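Baltari do not need a new ground

October 2023

Every few years somebody connected with Baltari unrolls a plan for a new stadium, and every few years we are asked to be excited. I have tried. I stood in the clubhouse with everyone else while Aurel Pop talked us through the Worard site, and I came out with the same doubts I took in, plus a free pen.

The numbers first. Our average home gate last season was 700. The proposed ground holds several times that. Pop says a better stadium brings better crowds, and he may believe it, but I would like to see a club at our level where that held up past the first winter. Skedia moved out to their new place with a brass band and a fly-past. They were relegated 16 months later and now shut one whole stand to save on stewards.

Then there is the bus. The last 13 leaves Worard before a midweek match would finish, and I have heard no plan for that beyond "talks with the operator".
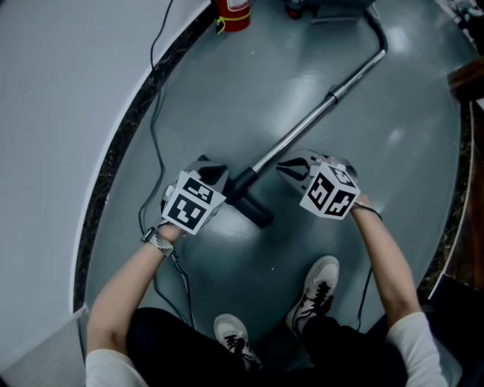 What the money could do instead

Sânziana Sârbu put a question at the meeting which deserved a proper answer. Why are we pricing up hospitality boxes when the drains behind the Tudose end have backed up in each of the past 3 winters? We lost home dates to that pitch, and then played the rearranged ones in a heap in April on dead legs. Themba Maluleke was our best midfielder until that run of fixtures, and he has not looked right after it.

Fix the drains. Put a roof on the open side — even half a roof. Pay Jad Srour enough that he stops taking calls from other clubs about their youth teams.

I am told this is small thinking. Perhaps it is. But the current ground is ten minutes' walk from the station, it is paid for, and on a cold night it still sounds full with the crowd we have. The board wants a members' vote in November. I shall be voting no, and I would want to see the loan terms in writing before I thought about changing my mind.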